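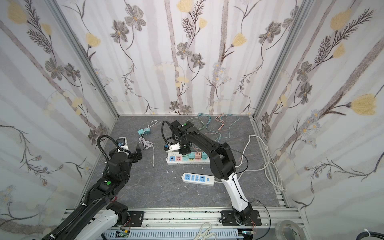

*Abb. 1: Blumentapete mit grauen Längsstreifen und gelben Blüten*

# Was klebt denn da? Tapeten in Pleneck

Projektbericht, abgegeben am 1. September

Eigentlich wollte ich über Treppenhäuser schreiben. Dann habe ich im Juli meiner Tante beim Renovieren geholfen, und hinter ihrem Küchenschrank kam eine Tapete zum Vorschein, darunter noch eine und darunter eine mit braunen Kreisen, bei der sie laut »Ach du Schreck, die Kreise!« gerufen hat. Danach waren Treppenhäuser für mich erledigt.

Meine Frage war am Anfang ziemlich groß (»Warum tapezieren Menschen?«), und Herr Dunleavy hat sie mir zum Glück zusammengestrichen. Übrig blieb: Welche Muster haben die Leute in Pleneck früher an die Wand geklebt, welche kleben sie heute, und woran erinnern sie sich dabei?

## Wie ich vorgegangen bin

Ich habe einen Zettel mit 10 Fragen gebastelt und damit 12 Haushalte besucht, alle in den Straßen zwischen Bahnhof und Schwimmbad. Dazu kam ein Nachmittag bei Kowalczyk, dem Farben- und Tapetenladen am Markt. Dort durfte ich im Hinterzimmer die alten Musterbücher durchblättern. Die sind wahnsinnig schwer! Das dickste hat 477 Seiten und riecht nach Keller, und ich hätte es trotzdem am liebsten mitgenommen.

Von den Fragen haben übrigens nicht alle funktioniert. Auf »Wie würden Sie den Stil Ihrer Tapete bezeichnen?« kam meistens »normal«. Viel besser lief »Wer hat die ausgesucht?«, da ging das Erzählen sofort los, oft gleich mit einem kleinen Familienstreit dazu.

## Streifen, Blumen und alles dazwischen

Blumen sind einfach nicht totzukriegen. In den Musterbüchern tauchen sie auf fast jeder zweiten Seite auf, mal als dicke Rosen, mal als Streublümchen, mal mit so viel Farn dazwischen, dass man die Blüten suchen muss. Streifen kommen auch dauernd vor, gern als ruhiger Untergrund für die Pflanzen. Die Mischung aus beidem (siehe Abb. 1) mag ich inzwischen am liebsten, obwohl ich vor dem Projekt geschworen hätte, dass ich nur weiße Wände will.

Was ich vorher nicht kannte, ist der Rapport. So heißt der Abstand, nach dem sich ein Muster wiederholt. Bei einem großen Rapport muss man die Bahnen beim Kleben verschieben, bis die Blüten an der Naht zusammenpassen, und dabei bleibt einiges an Verschnitt übrig. Die Verkäuferin bei Kowalczyk hat mir das an einem Rest vorgeführt und gemeint, die meisten Leute kaufen eine Rolle zu wenig und stehen dann kurz vor Ladenschluss wieder da.

In den Wohnungen selbst sah es ruhiger aus als in den Büchern. Raufaser, Raufaser, Raufaser, und gemustert wird oft nur noch eine einzige Wand, meistens hinter dem Bett oder dem Sofa. In 2 Haushalten gab es richtig durchgehend gemusterte Zimmer, beide Male mit Blumen und beide Male seit Ewigkeiten nicht angerührt. Eine ältere Dame hat mir erklärt, die Ranken im Flur habe ihr Mann geklebt, und solange sie dort wohnt, kommt da kein Spachtel dran.

## Der Selbstversuch

Ich wollte auch selbst mal tapezieren. Desmond Dunleavy hat mir dafür eine Ecke im Werkraum freigegeben, und ich habe eine Spanplatte mit zwei Bahnen beklebt. Den Kleister (Tesilico, Pulver zum Anrühren) habe ich beim ersten Mal viel zu schnell ins Wasser gekippt. Ergebnis: Klumpen in Kirschgröße. Beim zweiten Anlauf habe ich langsam eingestreut und die ganze Zeit gerührt, und siehe da, glatt wie Pudding.

Die erste Bahn hing schief. Die zweite hing auch schief, aber passend zur ersten, was ich als Fortschritt verbuche. Beim nächsten Mal würde ich:

- vorher mit dem Lot eine senkrechte Linie anzeichnen
- die Bahn nach dem Einkleistern richtig weichen lassen
- Luftblasen von der Mitte nach außen streichen
- jemanden dazuholen, der unten festhält

## Was nicht geklappt hat

Geplant war noch ein Vergleich mit Sikstead, unserer Partnerstadt. Ich hatte den Fragebogen übersetzt und hingeschickt, aber zurück kam nur ein einziger Bogen, und auf dem stand bei fast jeder Frage »paint«. Sehr sympathisch, nur auswerten kann man das schlecht. Der Bogen liegt trotzdem im Anhang.

Außerdem habe ich bei den ersten Besuchen vergessen, nach dem Alter der Tapeten zu fragen. Ich habe das später telefonisch nachgeholt, und da wurde viel geraten (»War das vor oder nach dem Hund?«). Die Jahresangaben in der Tabelle im Anhang also bitte mit Vorsicht lesen.

Danke an alle, die mich in ihre Schlafzimmer gucken ließen, und an meine Tante für die Reste mit den braunen Kreisen. Die klebt jetzt auf dem Deckel meiner Projektmappe.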